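I'm looking for one more person for my little logistics desk at Casside! We plan the port side of the Rovthorpe offshore wind project, and from January we'll be booking berths, cranes and trucks for 369 tower sections (plus more bolts than I care to think about).

You'd spend most of your day talking with the crane crews and the folks at Grundska, our barge operator. Some port or shipping experience is great, but I'm happy to teach the rest.
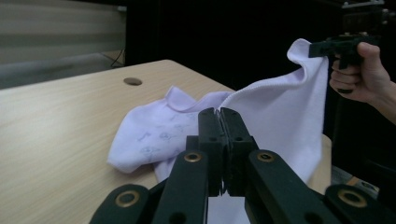 *A towel on one of our tables*

I can offer five weeks of vacation, a $4,000 signing bonus and a team that really likes each other – we eat lunch together most days! You'll need a driver's license and the patience for a schedule that changes with the wind.

Send me a resume and a few lines about yourself by September 28, 2021, with job number 631 in the subject line. I read every one myself.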